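Folding cloth

Folding cloth is the household practice of reducing a piece of fabric to a smaller, flatter and more or less rectangular version of itself, usually so that it can be put on top of other pieces treated the same way. It is among the most frequently performed domestic tasks and among the least finished, as the folded article is normally unfolded again before the week is out.

Starting condition

Most folding begins with a heap. A cloth dropped on a table settles into a mound with its corners tucked somewhere underneath, and the folder's first job is to find one. Writers on the subject disagree about how to do this. The Bhatia method, named for a line of housekeeping booklets, advises lifting the cloth from the highest point of the heap and waiting for the corners to hang down. The older Skorside method advises feeling along an edge until it stops. Both work on a dish towel. Neither has much to say about a fitted sheet, which the Bhatia booklets cover in a single paragraph ending with the word "roll."

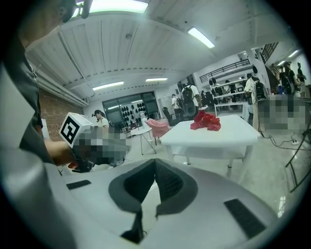 A flat surface is generally preferred to the lap, the bed or the air. The ideal height is near the folder's hip, and the ideal size is larger than the cloth when spread, a condition met in stores and almost never in apartments. Plain white tops are popular for the purpose, though they show lint from red fabrics with a thoroughness few owners expect.

Technique

The usual sequence is to take two neighboring corners, shake or drag the cloth open, smooth it with the flat of the hand, and bring edge to edge. Halving is the most common fold. Folding in thirds gives a neater front and is favored by people with open shelves.

Corners are held by a pinch, with just enough fabric between the fingertips to keep it from slipping. Too large a pinch leaves a puckered point that survives several rounds of smoothing - a flaw known in the Skorside literature as a "beak." Pulling on one corner alone tends to move the whole heap across the table without opening it, which has not discouraged anyone from trying.
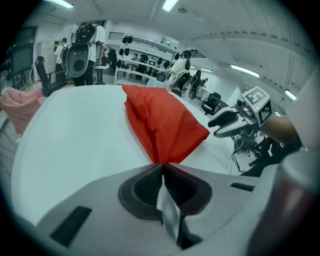

Two-person folding is used for sheets, tablecloths and curtains. The partners take opposite ends, walk toward each other and find that they have turned their corners in different directions. Agreement on who turns over is reached by custom in some households and by volume in others.

Surveys and disputes

A household survey by the homewares firm Jenico put the question of halves or thirds to 1,614 people. Halves won comfortably, with 493 respondents choosing thirds and a stubborn remainder writing in "drawer." The rival firm Kullerance later asked 3,279 people and published only the finding that they owned too few shelves - a product it happened to sell.

See also

Ironing
Linen closet
Fitted sheet (disputed)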